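Leaseholders' Forum > Building Matters > Floor coverings and impact noise

Consultation on revised flooring rule, Grutari House

zmets_moderator
Members are invited to comment on the proposed revision to clause 3 of the house rules. The present wording requires that all living rooms and bedrooms be "suitably carpeted". The managing agent, Rosance, proposes to replace this with a requirement that any hard floor be laid over an acoustic underlay approved in writing before work begins. Comments received by noon on Wednesday will be forwarded to the agent in full.
Žydrūnas Mets, forum moderator

flat2_upper
I support the revision. The existing clause dates from the original leases and is not observed in practice. A good number of flats already have boards in at least one room, and the agent has not enforced the rule in the time I have lived here. A rule which can be followed is preferable to one which is ignored.

R. Sowa
I must register an objection. My flat lies directly beneath one in which the carpet was removed in August. Conversation does not carry through the ceiling, but footsteps, chair legs and dropped objects do, and at 6 a.m. they are quite sufficient to wake the household. The lease is a contract. I bought on the understanding that the flat above would be carpeted, and I do not consider that the agent has authority to vary that understanding by means of a house rule.
Roman Sowa

Corridor_C
With respect to Mr Sowa, the lease permits the landlord to make and amend "reasonable regulations" for the building. Whether the carpet requirement sits in the lease or in the regulations is therefore the first point to settle. In my copy it appears only in the schedule of regulations. Could other members please check theirs?

R. Sowa
In my lease it appears in both places. I have sent the relevant page to the moderator.

zmets_moderator
I confirm receipt. It would appear that 2 forms of lease are in use. I have asked Rosance to state which flats hold which form, and whether the revision can apply to all of them.

Sorrentino_lessee
May I ask who is to bear the cost of approval? The draft mentions a fee of £60 for each application. I was quoted £378 for underlay to my sitting room alone, fitting not included, and I would not welcome a further charge for permission to do the responsible thing.

flat2_upper
The fee seems to me modest if somebody competent reads the application. If it is merely stamped, I agree with the previous contributor.

Corridor_C
I would add that the draft is silent on floors already laid. Those residents should be given a stated period in which to comply, and rugs in hallways should be accepted in the meantime. My own boards were laid by the previous owner, and I have no record of what is underneath them.

R. Sowa
Rugs move and are taken up. I maintain my objection and ask that it be recorded as such.

zmets_moderator
It is so recorded. The thread will remain open until the time given above.

Corridor_C
A picture is attached.
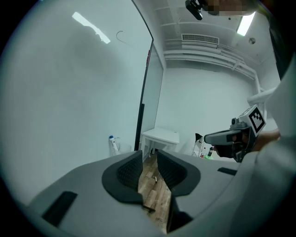 Attachment 1: light wood plank flooring, posted by Corridor_C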